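4.2 Rules for approach and contact

The site rules for appliance tasks were written in June, after the first sessions at Atdale had produced recordings that could not be compared with those from Zokum. Operators at the two sites agreed on what counted as a finished task but differed in how they brought the hand to a door. Some came in fast and corrected on contact. Others stopped short and lined up first. The second habit became the rule.

Under the current text, the operator must hold the hand open in front of the door before any contact is made. The fingers stay together and the thumb stays apart, so that the head camera has a view of the gap between them. A door seam, where there is one, serves as the height reference. Figure 4 shows a hand near the seam of a two-door refrigerator.
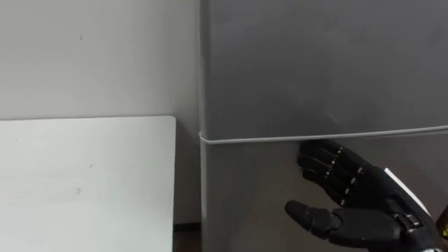

Figure 4. Head camera view of the hand at the lower door, just beneath the seam. A table top is at left.

Doors without a visible handle need more care than the general rule gives them. An operator who cannot see a grip point tends to search for one by touch, and the Muradness guidelines, which we used as a starting draft, do not say how long such a search may last. We allow 2 attempts. If neither gives a hold, the hand is withdrawn, the episode is marked as failed and the recording is kept. Deleting failed episodes is not permitted at either site.

Furniture next to the appliance is treated as part of the work area. Its position is noted on the session sheet, and it may not be moved between episodes of the same session – even when it limits the reach of the arm. Zixuan Qian proposed this after reviewing the early Zokum sheets, where table positions had been left blank.

Of the 1,792 episodes recorded under the rules, 1,000 were checked by a second reader against the session sheets. The reader worked from the Wei checklist and was not told which operator had been on shift. Disagreements over the hold before contact were settled by going back to the head camera recording. Arm logs were used only when the hand was hidden from view.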